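Kastton Publishes Its Robot Budget, Including the Parts It Got Wrong

New planning guide from Brimine workshop covers the costs that tend to arrive after the purchase order

BRIMINE, 06/04/2018 - Kastton, which helps small manufacturers and school labs plan their first automation purchases, today released a free budgeting guide for two-arm bench cells. The guide runs to 46 pages. The first draft was much shorter and consisted mainly of the price of the arms, which is how most of the budgets that reach Kastton's office look as well.

The company has decided to print its own numbers. Its planned budget for a single bench cell, drawn up last winter, came to $2,160, not counting the arms themselves. The final figure was $3,480. The difference went to cable, fasteners, a second set of gripper fingers, aluminum extrusion in a length that turned out to be the right one, and freight on the length that did not.

"We advise people on equipment budgets for a living, and we missed ours by $1,320," the company said in a statement. "It seemed better to put that in a guide than to have a customer find it in a drawer."

The guide, titled "Before You Order the Arms," is written for buyers who have a bench, a modest sum of money and a supervisor who has seen a video. It walks through the purchase in the order the invoices usually show up: mounting and frame, walls and floor, power and control boards, cabling, grippers, spares, and the staff hours needed to put it all together. Robot arms get four pages. Cables get six, and one early reader has asked for more.

A chapter on enclosures argues that walls belong in the first budget and not in the second. A cell that stands in an open room picks up whatever is going on behind it, and moving it later means paying for the setup twice. The lining can be cheap. Kastton recommends leftover wallpaper and says so in print, having priced the professional alternative. The same goes for flooring, where a patterned surface costs no more than a plain one and the arms have yet to express a preference.

The guide is equally firm on mounting. Two arms set face to face should share a rail, and the rail should be bought before anyone decides how far apart the arms will stand. Kastton did these things in the other order.
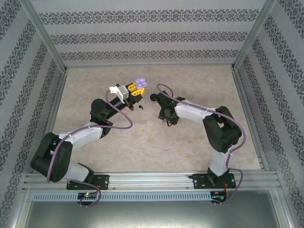
Tam, whose comments on the draft are printed in the margins of the finished guide, wrote back that the spares line was still too low, that gripper fingers should be budgeted the way an office budgets printer toner, and that any plan with only one kind of finger in it was a plan to place a second order in March. Kastton raised the line. It also left the comment in, along with eleven words about the cable chapter that the company considers fair.

Readers planning a purchase for the coming budget year will find a worksheet at the back. It has a column for the quoted price, a column for the price paid and a wide column for remarks. Using the worksheet, Kastton has now budgeted its next cell at $3,270, again without arms. That is less than the last one cost and a good deal more than the last one was supposed to cost, and the company regards the number as progress.

The worksheet also asks a few questions before any figures go in. What is the arm supposed to pick up? Who will be in the building when it stops? Is there an outlet on that wall? Kastton reports that the third question has delayed more projects than the first two, and that at least one buyer has answered it with an extension cord and a shrug.

A section on grippers deals with the common habit of spending nearly everything on the arm and then fitting the end of it with whatever is left. The company suggests choosing the gripper first, testing it by hand on the smallest and oddest item in the job, and only then comparing arms. Buyers who find this backward are invited to keep their receipts.

The guide was prepared with Rarnura, which supplied the layout and declined to supply a discount. It does not rank or recommend arm makers. Several have asked.

"Before You Order the Arms" is available at no charge from Kastton's Brimine office, in print or as a file. The worksheet can be requested separately. Printed copies are mailed in the order requests come in, and postage is covered by Kastton, which has set aside a budget for it.

About Kastton
Kastton is an equipment planning firm based in Brimine. It works with small shops, training centers and school labs on the purchase and setup of bench automation. It does not sell robots.

Press contact: Kastton, Brimine office, attention Planning Guide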